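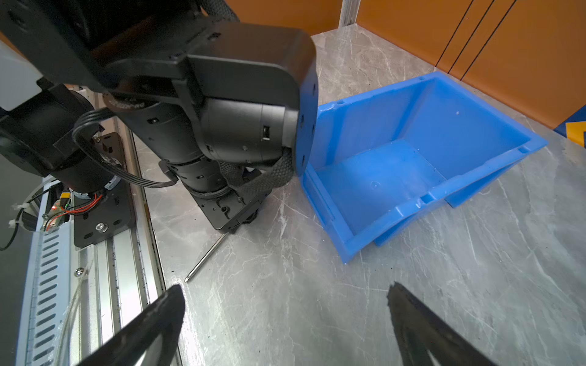 Kerkgate has never been short of places to eat, but most of them shut by three. Hultano, which opened at number 10 in April, stays open until the last table has gone home, and on a Thursday evening that can be late.

The cooking is Portuguese with a few detours. Salt cod comes mashed with potato and fried in small, crisp cakes, four to a plate. The pork and clams are better still, served in a deep dish with enough broth to need a second basket of bread. I'd skip the green salad, which was mostly lettuce and cost nearly as much as the soup.

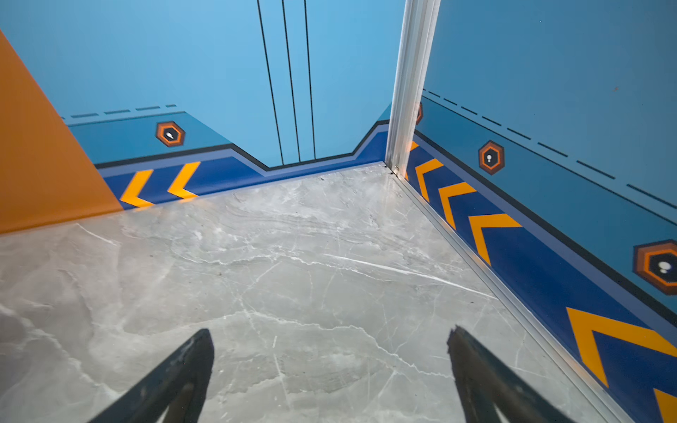 Light blue wall meets darker blue, with a metal post in the corner.

Bread is delivered from Stuston each morning and the fish arrives twice a week, so the menu is shortest on Mondays. The wine list runs to 2 pages. We drank the Salgado white, dry and a little salty, and ordered another glass with the cheese. 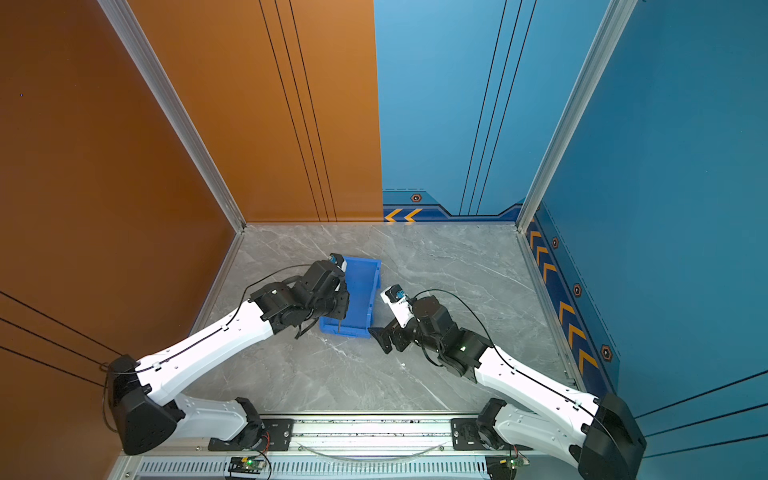
Puddings are kept simple. The custard tart is baked to order and takes a while, so ask for it with your main course. The rice pudding is thick, cold and heavy on the cinnamon.

Service was quick without being pushy. Expect to book for weekends; at lunch you can usually walk in.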